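Forty-nine days of no sugar in my coffee, and other things I did badly

Saturday, May 25, 2019

Quick one because I have to be out the door by nine and the dog hasn't been walked.

So. The sugar. I quit on a bet, sort of. Two spoons a cup, four or five cups a day, you do the math, I don't want to. First week was awful. Headaches. Snapping at people over printer paper. Everything tasted like a wet basement. I switched to the Keskinen dark roast, which was a mistake, way too bitter on its own, then to a lighter one from the little place on the corner in Umham. Better. Not good, but better.

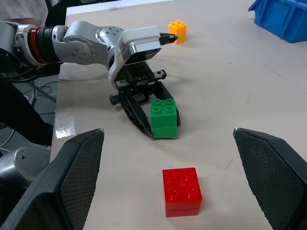 Hasudier Office Running Club

Yes I'm still with the running club, no I haven't been to a Tuesday in a while. Wahyudi Pillai keeps the sign-up sheet and my name is on it in pencil, which says a lot. The bet came out of a post-run breakfast in October when I put sugar in my coffee, then on my oatmeal, then stole a packet for the road. People noticed. I said I could stop any time. Took me until this spring to try.

Things I tried instead of sugar. Cinnamon — fine for three days, then it goes to sludge at the bottom of the mug. Honey, but that's cheating and I got told so. Oat milk. Oat milk is the one that stuck, it's a bit sweet by itself and I've stopped reading the carton. More than 20 dollars on fancy syrups before I read teh back and saw what syrup is. Gave those away.

Sleep is the same. Weight is the same. Teeth, no idea, dentist is next month. The only real change is that fruit tastes really loud now. A plain orange knocked me sideways last weekend.
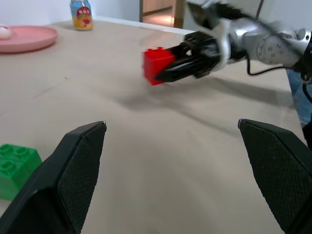 Beca Bellis wrote in after my last post to say that cutting down slowly never worked for her, half a spoon less each week just made her think about it all day, and in the end she quit over a long vacation when there was no work coffee to miss. She also asked if I'd tried cold brew. I hadn't! I have now. It's good, less sour, and you make it the night before so there's one less thing to mess up in the morning. I use a big jar and an old strainer. Leave it overnight in the fridge, pour it through twice if you hate grit.

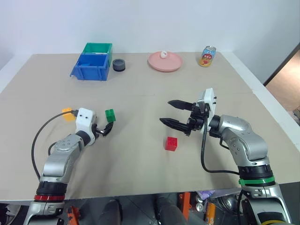 Helju Kļaviņa

Anyway, where I am now. I still want it in tea. Tea without sugar is a differnt problem and I'm not dealing with it until summer. Cake is allowed, the bet was only ever coffee. If you're doing this too, tell me what you do at other people's houses, when they've already stirred it in and they're standing there waiting. I drank it. I counted it as cake.

OK, dog. Shoes. Going.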